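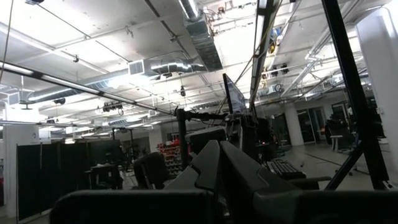

Im Berichtszeitraum haben wir die Umstellung der Kleinteilkommissionierung am Standort Tultetholm vom Probebetrieb in den begleiteten Regelbetrieb überführt. Die Zelle 1 läuft seit Juli in einer Schicht, die zweite Zelle ist aufgebaut, aber noch nicht abgenommen. Gearbeitet wird in der ehemaligen Montagehalle mit den offenen Lüftungskanälen unter der Decke. Der Bildschirm sitzt an einem Monitorarm an einer senkrechten Standsäule, die Tastatur liegt in Reichweite des Greifers. Diese Anordnung haben die Beschäftigten im ersten Workshop kritisiert, sie wird im Abschnitt Arbeitsplatzgestaltung behandelt.

Zwischenbericht zum Vorhaben "Begleitete Automatisierung in der Ersatzteillogistik"
Zuwendungsempfänger: Irnance Ersatzteildienst, Standort Tultetholm
Verbundpartner: Tshabalala Arbeitsgestaltung
Projektleitung: Eoin Dunne
Stand: 7. März

1. Stand der Arbeiten

Arbeitspaket 1 (Bestandsaufnahme) ist abgeschlossen. Der Bericht dazu liegt Ihnen vor.

Arbeitspaket 2 (Aufbau und Inbetriebnahme) ist für Zelle 1 abgeschlossen, für Zelle 2 steht die Sicherheitsabnahme aus. Grund ist eine geänderte Risikobeurteilung für den Übergabebereich. Der Hersteller der Steuerungssoftware Jerkska hat die angepasste Version geliefert, die Prüfung durch unsere Fachkraft für Arbeitssicherheit läuft.

Arbeitspaket 3 (Qualifizierung) hat planmäßig begonnen. Von den 18 Beschäftigten der Kommissionierung haben alle die Grundunterweisung erhalten. Die Vertiefung zum Einrichten neuer Teile ist freiwillig und wird in zwei Gruppen durchgeführt. Die erste Gruppe ist fertig, die zweite beginnt nach der Abnahme von Zelle 2.

Arbeitspaket 4 (Begleitforschung) liegt beim Verbundpartner Tshabalala. Die erste Interviewrunde ist ausgewertet, die zweite in Vorbereitung.

2. Technische Ergebnisse

Im Sortiment der Kleinteile führen wir 3828 Artikel. Davon sind derzeit 770 für das automatische Greifen freigegeben. Nicht freigegeben sind vor allem Beutelware, Dichtungen und Teile mit öligen Oberflächen. Für die Beutelware erwarten wir mit den jetzigen Greiffingern keine Verbesserung und haben die Versuche dazu eingestellt.

Die Zelle schafft im Regelbetrieb rund 100 Entnahmen in der Stunde. Eine geübte Kraft ist bei gemischten Aufträgen schneller. Der Nutzen liegt bisher bei den langen, gleichförmigen Aufträgen, die früher auf den Nachmittag geschoben wurden und dort regelmäßig zu Überstunden geführt haben.

Störungen treten überwiegend bei der Übergabe auf. Meist bleibt ein Teil an der Kante des Ablagebehälters hängen, die Zelle hält an und wartet auf eine Quittierung. Der Eingriff selbst ist kurz. Die Person muss dafür aber ihre eigene Arbeit unterbrechen, und das wurde in der Planung unterschätzt.

3. Veränderungen für die Beschäftigten

Stellen sind im Berichtszeitraum nicht weggefallen. Zwei altersbedingte Abgänge wurden nachbesetzt, eine der beiden Stellen mit geändertem Profil (Kommissionierung und Zellenbetreuung).

Verändert hat sich die Zusammensetzung der Arbeit. Laufwege und Heben haben abgenommen, Sitzen und Bildschirmarbeit haben zugenommen. Mehrere Befragte bewerten das positiv, besonders ältere Beschäftigte mit Knie- und Rückenbeschwerden. Andere vermissen die Bewegung und empfinden das Überwachen der Zelle als ermüdend. In der Auswertung von Tshabalala wird außerdem genannt, dass man bei der Zellenbetreuung weniger mit Kollegen spricht.

Offen ist die Eingruppierung. Wer Teile neu einrichtet, übernimmt Aufgaben, die in der bisherigen Stellenbeschreibung nicht vorkommen. Die Gespräche mit dem Betriebsrat dauern an. Bis zu einer Einigung wird eine Zulage gezahlt, die nicht aus Projektmitteln stammt.

Die Betriebsvereinbarung zu den Kameradaten ist unterschrieben. Aufnahmen aus der Zelle dürfen für die Fehlersuche verwendet werden, nicht zur Leistungs- oder Verhaltenskontrolle.

4. Arbeitsplatzgestaltung

Im Workshop wurden drei Punkte vorgebracht. Zum Quittieren einer Störung muss man sich über die Arbeitsfläche beugen, um an die Tastatur zu kommen. Der Bildschirm spiegelt bei eingeschalteter Deckenbeleuchtung. Die Signaltöne der Zelle sind von denen der Flurförderzeuge schlecht zu unterscheiden.

Für die Quittierung wird ein Taster außerhalb des Arbeitsbereichs angebracht. Die Tastatur bleibt für das Einrichten vorhanden, wird aber versetzt. Der Signalton ist bereits geändert. Für die Beleuchtung liegt ein Angebot vor, über das wir noch nicht entschieden haben.

5. Abweichungen vom Arbeitsplan

Die Abnahme von Zelle 2 verzögert sich. Wir beantragen eine kostenneutrale Verschiebung des zugehörigen Meilensteins, der Antrag geht Ihnen gesondert zu. Im Posten Sachmittel kommt der Taster samt Verkabelung hinzu, im Posten Reisen wurde weniger ausgegeben als geplant.

6. Nächste Schritte

Abnahme von Zelle 2 und Beginn der zweiten Qualifizierungsgruppe
Zweite Interviewrunde, diesmal auch mit den Beschäftigten im Wareneingang
Erprobung eines Wechsels zwischen Zelle und Handkommissionierung innerhalb der Schicht
Abschluss der Gespräche zur Eingruppierung

Rückfragen zum Bericht bitte an Eoin Dunne, Projektbüro Tultetholm.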